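Print this page | E-mail this article
Shares: 2 | Comments: 3

4.2 Changes in the work of the finishing tables

The second site, the Stadach workshop of Rerna, repairs and repacks padded textile goods that are returned by hire customers. Before the trial each worker took an item from the intake trolley, turned it to find the opening, checked the lining and the rim, and passed it on for cleaning or repair. The job was paid by the shift and had no fixed pace. Workers set their own order of items within a batch, and the harder ones were often left until after the mid-morning break.

The trial covered 2,000 items and began in July. Workers first handled the goods with a hand-held gripper tool, so that the grasps could be recorded and later used to train the arm at the next table. This stage is described in the project documents as "demonstration". On the shop floor it was called "slow hands", and the name is used in most of our interviews.

Soft black goods caused the most trouble at this stage. The folds are hard to tell apart in a dark pocket, and a grasp has to be placed on the rim if the item is to be lifted open. Figure 2 shows a grasp at the rim, with one fingertip pad against the fabric and the other just past its edge. 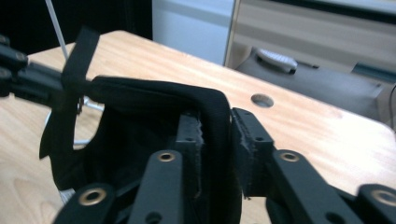
Figure 2. Hand-held gripper at the rim of a padded fabric item, finishing table, Stadach.

Workers reported two kinds of change. The first concerned touch. With bare hands, a worker judges the state of the padding while picking the item up, and the check is finished before the item is fully turned. With the gripper the check became a separate step, done by eye or left to a colleague. Several workers continued to press the padding with the free hand, although the written procedure did not ask for it. The Zudeter software logged this as idle time. After the shop steward raised the matter the category was renamed, but the time was still left out of the output figures.

The second change concerned the order of work. Recording required items to be taken as they came, so difficult items could no longer be put aside. Workers who had earlier been relied on for these items found that their skill was now spread over the whole table, and was less visible to the supervisor. One of them put it as follows: "I used to get the bad ones because I was good at them. Now everybody gets them and we are all slow." Newer staff took a different view and said that they learned the awkward shapes sooner than they would have done under the old arrangement.

Physical strain was mentioned less often than we had expected from the first site. Complaints were mostly of the wrist and came from workers who kept the tool for a full shift. The supervisor then introduced a change of task every 2 hours - a measure agreed by word of mouth and not entered in the procedure until the trial was nearly over.

Pay grades were not altered during the trial. Rácz, the firm that supplied the arm, had proposed a separate grade for workers who made recordings, on the ground that they were in effect teaching. Management declined. Bíró's study of parcel sorting (Aranka Bíró, unpublished thesis) describes a similar dispute, in which the teaching element was accepted in job descriptions but carried no extra pay. At Stadach it appeared in neither, and three of the workers interviewed gave this as their reason for not wishing to take part in a further round of recording.

The position of the repair bench, which receives items from both tables, is treated in section 4.3.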